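Leave the Blocks Out

By Ridwan Hartono
August

Most advice on playrooms says to put everything away at night. I think that is wrong for blocks. A child who left a few pieces on the board usually had a plan for them, and sweeping them into a bin ends it.

At home we keep one flat board for this. Blocks can stay on it as long as they stay on the board. The rest of the floor gets cleared.

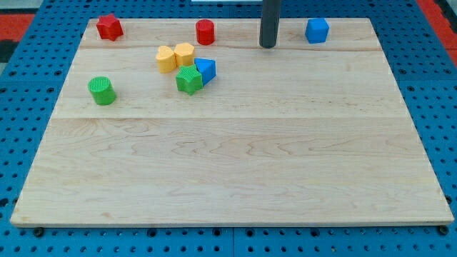 Plastic shape blocks on a wooden board, with a heart and two stars among them.

It costs us 24 inches of space. In return, my daughter goes back to the same pieces the next morning and keeps going. She is slower to ask for a new toy.

Some parents will say this teaches mess. I would say a board has edges, and a four-year-old can understand edges.

Contact the editor | Copyright Drumstead | Back to top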